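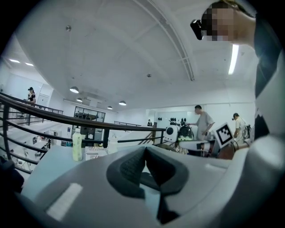 January – Staff report

Videck has released a new version of Hauksdóttir, its planning software for robot arms, and the main change is in how the program treats a grasp that was first shown by a person with a hand-held gripper. The update is free for labs which already have a licence.

In the older version, the recorded path of the hand was passed to the arm almost without change. This worked well for slow motions over a clear bench. It worked less well when the person had reached across their own body, or turned the wrist further than the arm is able to turn. The planner would then stop with an error and leave the user to edit the path by hand.

The new version keeps only the parts of a demonstration near to the contact with the object, and plans the rest again for the arm in use. Videck says the user can set where the kept part begins, and can see both paths on top of each other before anything moves. There is also a check of the joint limits, done at the time of loading – before, it was done only at run time.

Hurach, a small integrator that tested the software for six weeks, ran 32 pick-and-place tasks with small packaged goods. The old planner completed 18 of them without manual editing. Hurach did not give a final figure for the new one, as the tests with transparent containers are still continuing. Its engineers reported that planning takes longer at the first attempt, and they asked for a clearer message when a marker is lost during calibration.

One limit remains. The perception module, Ornard, must still be installed separately, and its colour settings are not carried over from the previous version. Users who have tuned these settings should save a copy before they upgrade. Videck plans to join the two installers later this year, but has not named a month.

Comments (3)

gantry_goat: The joint check at load is worth the upgrade alone. I lost whole afternoons to that.

M.T.: Does the overlay view work over a remote session? Ours was only a grey window in the last release.

pallet_jack: Please fix the calibration message first.

Contact the newsroom | Copyright, all rights reserved | Back to top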